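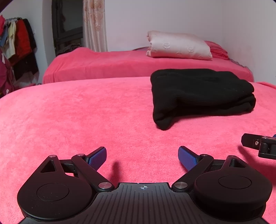 Figure 5. Hand-held gripper over a folded black knit garment on a pink fleece blanket.

4.3 False grasps on dark cloth

The bedroom folding set is usually cited for its high grasp rate. We think the rate is too kind. A grasp was logged as good when the fingers stopped closing before they reached the known empty width, and that rule works well for cups and boxes. With soft goods it fails in a simple way: a pinch of blanket stops the fingers as surely as a sleeve does. Of the 190 closures we reviewed by hand from the Burkside recordings, 16 were logged as good grasps of a garment when the fingers had caught only the bedding underneath.

The errors were uneven. Nearly all of them fell on black items, where the camera view gives little shading to separate one layer from the next. The original report by the Ladusthorpe group blames operator fatigue. We find this hard to accept. The fault shows up in the first few minutes of a session as often as in the last, and Hlongwane and Sproģis saw the same pattern with fresh operators.

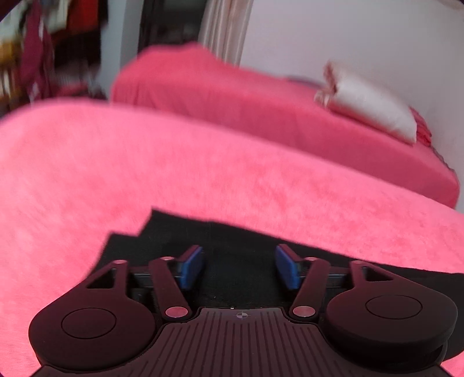
Annatjie Mabaso

The second problem is harder to spot. A policy trained on these labels learns that pressing down and closing counts as success. In our replay tests at Stevside, the arm did this again and again: it pushed into the mattress, closed, lifted a fold of blanket and moved on to the fold step as though it held a shirt. In one run it dragged the blanket until the wrist hit its torque limit, and the stop came from the arm controller. The policy itself raised no fault. Any claim that such a system can "recover from missed grasps" should be read with care, for it must first notice that it missed.

Brunner's proposed fix is to drop every clip with a closing width under 5 mm. We tried it. Most of the false grasps stayed in, while good pinches on thin cotton were thrown out. Raising the cutoff made the loss worse.

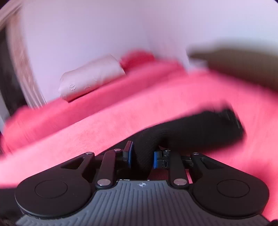

Can finger width alone tell a held garment from held bedding?
Width gives the thickness of whatever is between the pads, so a folded blanket edge and a folded garment can read the same. A second check after the lift is needed.

We relabeled the set using a short window after each lift, and kept a clip only when both reviewers agreed. Agreement on black items was 75 percent, low enough that we would not treat even our own labels as ground truth.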